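Receiving corps: October 2020

Gidey returns to full training this week after four matches out with a hamstring strain. The medical staff have capped him at 30 snaps – he will play mostly from the slot.

Torovum's passing game has produced 892 yards without him, against a target of 900. Third-down conversion remains the weak point.

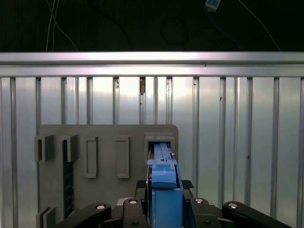

Contract notes

Ozan Karakaya has one year left on his deal. Talks have been on hold since July.

Contact the editor | Back to top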